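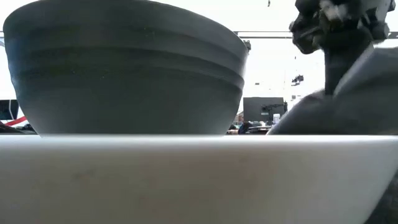

Glaze fit is the main reason studio stoneware fails after it has left the kiln. A glaze and the clay under it shrink by different amounts as they cool, and the mismatch stays locked in the pot as stress. If the glaze shrinks more than the body, it crazes. If it shrinks much less, it is under compression and can shiver off at edges. Edges include rims, handles and any groove cut into the outer wall, such as the two shallow ones that circle a dark gray bowl with a matte finish. Matte surfaces add a second difficulty, as fine craze lines are hard to find on them without ink.

Members using the Nirico body have reported more crazing since May. Constanza Retamal fired test tiles in the Prindgate kiln and found that the clear liner crazed on 7 of 80. Tiles from the older Dasier body, fired on the same shelves, showed none. The glaze batch was the same for both.

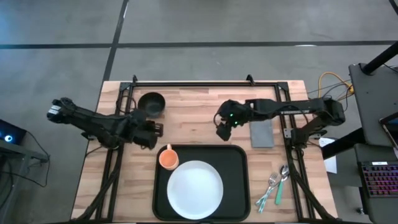 Test procedure

Let the piece cool fully and leave it on the shelf overnight. Brush thinned India ink over the inside, wait an hour and wipe with a damp sponge. Hold it under a low lamp. Lines that stay dark are crazing. Crazing may also appear weeks after firing, so label the piece and repeat the test the following month.
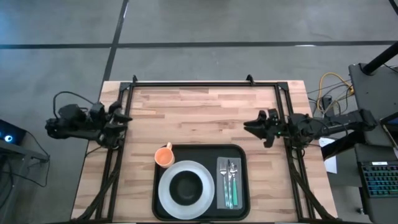
For shivering, freeze the piece for several hours and then pour boiling water into it over a sink. Wear eye protection. Run a gloved finger along the rim afterward and look for flakes. A piece that sheds any glaze should not be used for food.

Correction is made in the glaze. For crazing, raise silica in small steps and fire a tile at each step. Replacing part of the feldspar with a low-expansion frit also works, but it will shift the color of iron glazes. 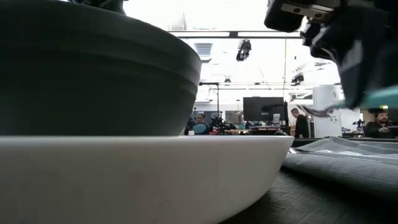
Silica additions stiffen the melt, and past a certain point a gloss glaze turns cloudy. Jaime Ramalho has the line blend results for liner 803 and will post them by the glaze scale. Liner 913 has not been tested on the new body.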